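Handout for session 6: choosing a hand (the Storkavach kit, and whether we'd buy it) 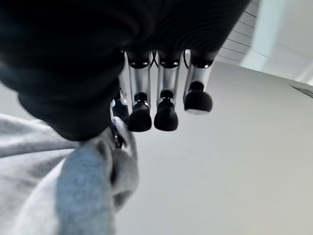
Wrist camera view: the hand holding a piece of grey cloth at the tabletop.

Right, a few of you asked for these notes in writing after I rattled through them too fast on Wednesday, so I've typed them up more or less as I said them, with the bits I forgot put back in. Bring them to the lab because we'll be using the questions at the end.

Where we'd got to

Last time we did two-jaw grippers and I was rude about them, which was a bit unfair. A plain parallel jaw is cheap, it's strong, and you can fix one with a screwdriver. If your job is boxes, buy the jaw and go home early! The trouble starts with things that change shape when you touch them, and cloth is the one I always come back to. It has no fixed edges to speak of. It folds where it likes. Pick it up twice from the same spot and you've got two different problems.

So this week it's hands with fingers, and the one I want you to argue about is the Storkavach kit. I've had it on trial and I've changed my mind about it more than once, so don't assume you know which answer I'm after.

What you're paying for

The kit is sold as the hand, a mounting plate, the wrist camera and the control software. The arm is your own business. There's a cheaper version without the camera and I'd steer you away from it, for reasons we'll get to in the camera section below.

Look at how the fingers are built: black joint at the top, silver-grey cylinder, smaller black joint, rounded black tip. I like it when a maker repeats itself like this. In the trial the spares list was short, and swapping a fingertip took me 6 minutes with the manual open on my knee (I'm not quick). The Carnodska hand we talked about in the grippers session has different parts for nearly every finger and I found it a misery to look after.

Now the cables. They're thin, and you can see some of them out in the open near the finger bases, a pair crossing between two of the fingers. My worry is snagging, and cloth is just the sort of stuff that would do it, so put that down as a mark against. Storkavach will sell you a sleeve for it. I think a sleeve ought to come in the box, and I said so on the feedback form.

Cloth, and why the tips matter

Think about how you pick up a tea towel from a table. You don't grab it, do you? You press, drag a little until it bunches, then pinch the bunch. Rounded tips suit the pressing and dragging part quite well. What they're less good at is getting under a flat edge, and if your cloth is lying dead flat on a smooth top you'll want to raise a fold first and go for that. There's a gathered fold standing up beside the fingers in the picture, and a fold is far easier to work with than a flat sheet.

Set the grip force low to begin with. The software starts you off at a middling value meant for solid objects and I think that's a poor choice. Come up in small steps. If the cloth creeps when you lift, try a deeper pinch before you try a harder one.

The camera

The view from the wrist is brilliant for the last little bit of a reach and pretty useless before that. Notice how much of the picture is hand! One finger is partly tucked behind the big black bulge at the base, and the cloth it's working on runs off out of view. Your software has to make its choices from what's left. Several of you wanted to run everything off this one camera in your project plans, and I'd ask you to think again. Add a second one looking at the table from the side or from overhead. Peltonen's stand is fine for this and we've got 2 in the store cupboard.

Pale table, light grey cloth: fine by eye, harder for a program that finds edges by contrast. Have a play with the lamp before you start blaming the code.

Would I buy it?

For a teaching lab, yes, with the sleeve. For a laundry or a packing line I'd want to see a much longer trial than mine, and I'd get a price from Adimmont as well. Their support desk answered my emails faster.

For the lab

Work in groups of 3 and write up one answer between you.

Which parts would you keep as spares, and how many?
Where would you put the second camera, and what would it see that the wrist one can't?
Name a job in your own project where a plain jaw would do just as well.
How would you get a flat cloth to bunch without pushing it off the table?

The reading is page 27 onwards in the course pack. Skip the maths box if it puts you off, we'll do that together in April.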